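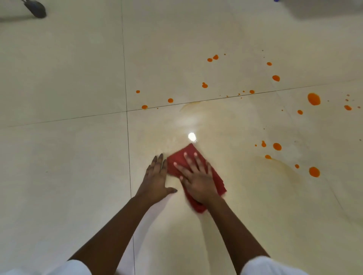
The residents' association of Sarpong House adopted its revised rules on shared areas in April, and I have been asked by several readers to set out what has changed. The previous rules dated from the opening of the building and dealt mainly with bicycles. The new text runs to four pages and covers the entrance hall, the laundry room and both landings. Daily care of these areas remains a matter for each household in turn, and it calls for little equipment: a folded red cloth, pressed down with the palm and pushed across pale cream tiles, is within the means of every member. What the rules now settle is whose turn it is, and what follows when a turn is missed.

The rota is drawn up by Ecaterina Furtună and displayed beside the letter boxes. A household unable to take its turn may exchange with another, provided that both names are entered on the sheet before eight in the evening. The earlier practice of leaving a note under a neighbour's door is no longer accepted. Two households were in dispute over such a note for most of the winter, and I do not wish to return to the matter.

The charge for a missed turn was the subject of longer debate. Dorin Matei proposed 55 lei; others considered that any charge would be resented. The meeting settled on a first reminder without payment, followed by the sum Mr Matei had proposed. Receipts go to the repair fund, which stood at 733 lei when the accounts were read.

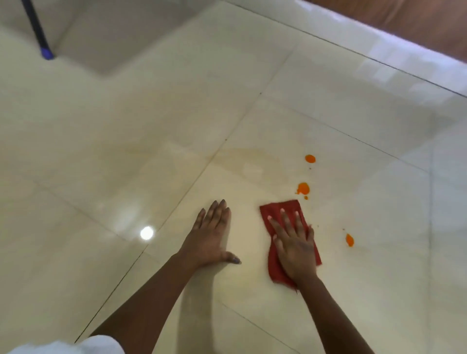 Small orange spills on the tiles, with the red cloth in use.

Spills are treated separately from the rota. The person responsible is expected to clear them at once, whatever the hour, and no entry on the sheet is required.

The question of the hall bench has been deferred. Nuvotwood quoted 550 lei for a replacement and 200 lei for repair of the present one. Svitlana Onyshchenko has asked for a second quotation, and members who wish to sit on the bench in the meantime should use the end nearer the stairs.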